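Gourlay cell, two-arm bench: weekly check
Date: 1/10/20

1. Side and back panels fitted. OK.
2. Arm bases tight on rail, both ends. OK.
3. Cables clear of joints through full travel. Left arm needs a new clip at the elbow. Refit before next run.
4. Stop button tested at 100 mm/s. OK.

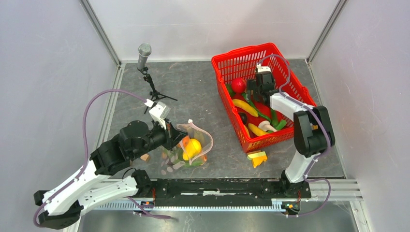 Both arms at the work area, mesh bag left, red basket right.

5. Loose pieces. Two toy pieces in front of the basket. Clear the table before homing.
6. Run log at 2,131 cycles. Grease due at 2,746.

Passed, subject to item 3.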